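Home Ask Browse Sign in

Can I make marmalade from tangerines?
Tzu-hsuan Kan, 2021-02-28 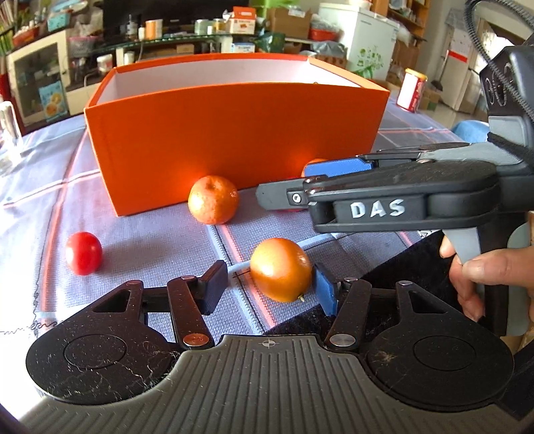 I've got a big bag of them and I'm dying to try! My recipe is for Sevilles. Same sugar?

Olla
Yes, do it! They're much sweeter, so I drop to 350 g sugar for 500 g fruit and add the juice of 2 lemons. Tie the pips in muslin and boil them with the peel, you'll want the pectin. Mine from last July was gorgeous on toast!

Lam
just buy a jar

Brasta
Lovely stuff, but slice the peel really thin and simmer till it squashes between your fingers BEFORE the sugar goes in. It won't soften after.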